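Been reading up on the Zisadgate bylaw all week and I have thoughts, so bear with me. Short version – the town council in Puvden wants to stop opening meetings with a prayer, and people are treating it like the end of the world.

My dad sat through 18 years of those meetings and swears he never once listened to the prayer. He's still furious they might drop it!

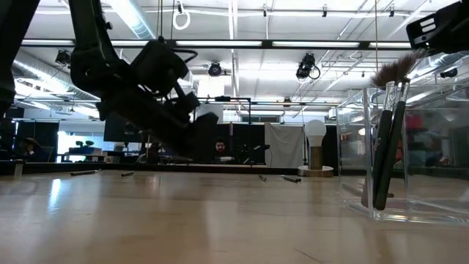

So who gets to decide whether the prayer stays?

The councillors do, by a plain majority vote, and the mayor only steps in if it's a tie.

Howard Hebden wrote a long letter to the Emora paper saying it's heritage, leave it alone. I like Howard. But the cross in the chamber is heritage too and we moved that to the library in October with hardly a grumble (okay, 2 letters).

There were 123 names on the petition to keep things as they are. Fair enough, that's a lot for a place our size.
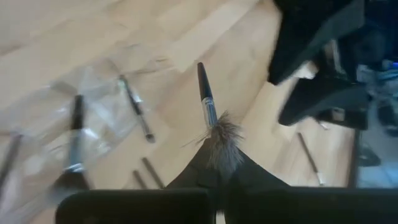
What bothers me is how the bylaw lumps staff in with councillors. The woman at the permit desk can't wear a headscarf, but a small cross on a chain is "discreet" and fine. Who's judging that? You can't just go over a rule like this with a big fluffy brush like the one up there and call it even. Amrani has had a neutral wording for years, go and borrow theirs.

Anyway, the vote's next month and I'm going. Bringing a flask.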